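Incidencia: la americana Stutness llega con las mangas largas y el hombro caído
Estado: abierta - en espera de respuesta del taller
Producto: americana Stutness, lana azul marino, talla 50
Abierta por: Wycliffe Mabula

¡Hola otra vez! Abro hilo nuevo porque el anterior se cerró solo en septiembre y no me dejaba responder. Resumo para quien lo coja ahora: pedí la americana con arreglo incluido (mangas y cintura) y me la habéis devuelto igual de larga de mangas, o eso me parece a mí cuando me miro al espejo con una camisa debajo.
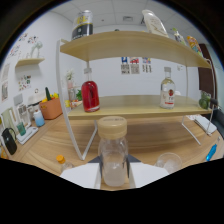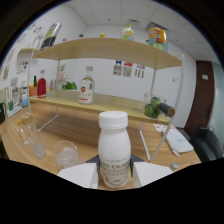
Una botella en cada foto, con la estantería de dos baldas detrás.

Primera prueba. Me la puse con la camisa blanca Heden de siempre, la que uso para comparar todo, y los puños no asoman nada. Cero. Con mi americana vieja de Plorkton asoma un dedo de camisa, que es como me gusta, y el cuello queda por fuera lo justo. Con esta el cuello de la camisa se hunde por detrás y se ve un hueco feo entre la nuca y la solapa.

Segunda prueba. Pensé que igual era la camisa, así que cambié a una de cuello más alto. El hueco de la nuca mejora un poco, las mangas siguen igual, claro. También probé con un jersey fino debajo (idea de mi hermana) y entonces tira de la espalda al cruzar los brazos. Descartado.

Tercera prueba, la cinta métrica. Extendí las dos chaquetas sobre la cama, abrochadas, y medí desde la costura del hombro hasta el borde de la manga. La Stutness sale 3 cm más larga que la Plorkton en la manga izquierda y casi 4 en la derecha. O sea, que además no están iguales entre sí, y eso sí que me mosquea, porque en la hoja del arreglo pone "mangas revisadas".

Respuesta de Yevhen Ivanyshyn, atención al cliente:
Hola, Wycliffe, gracias por medirla. ¿Puedes mirar si en el forro de la manga hay una costura a mano, con hilo algo más grueso? Es la que deja nuestro taller cuando acorta. Y dime si los botones del puño son de ojal abierto o van cosidos de adorno, que de eso depende por dónde se acorta.

Respuesta de Wycliffe:
Acabo de mirarlo con la linterna del móvil. En la cintura sí que veo la costura esa a mano, muy bien hecha por cierto, y de cintura me queda de maravilla - eso no me lo toquéis, por favor. En las mangas no hay nada, el forro va cosido a máquina hasta abajo. Los botones son de adorno, los ojales no se abren. Lo del hombro izquierdo no sé explicarlo bien: hace una arruguita justo debajo de la costura cuando dejo el brazo quieto y se va cuando lo levanto.

Respuesta de Yevhen:
Entonces el taller hizo la cintura y se dejó las mangas. Como los botones van de adorno, se puede acortar desde abajo sin problema. Lo del hombro prefiero que lo vea Stelmakh, que es quien lleva los arreglos de sastrería. No la planches ni la lleves a la tintorería hasta que te contesten.

Respuesta de Wycliffe:
Perfecto, la dejo colgada en percha ancha y no la toco. Tengo una boda y me gustaría llevarla, pero si no llega me pongo la vieja y listo. Una duda: ¿mando también la camisa Heden para que midan con ella puesta en el maniquí, o basta con que os diga cuánto puño quiero ver? Quedo pendiente de la etiqueta de recogida.

Incidencias relacionadas
Pantalón con el bajo torcido después del arreglo
El cuello de la camisa se separa de la solapa
Botón interior suelto en chaqueta cruzada
Cómo medir la manga en casa
Cambio de talla en prendas ya arregladas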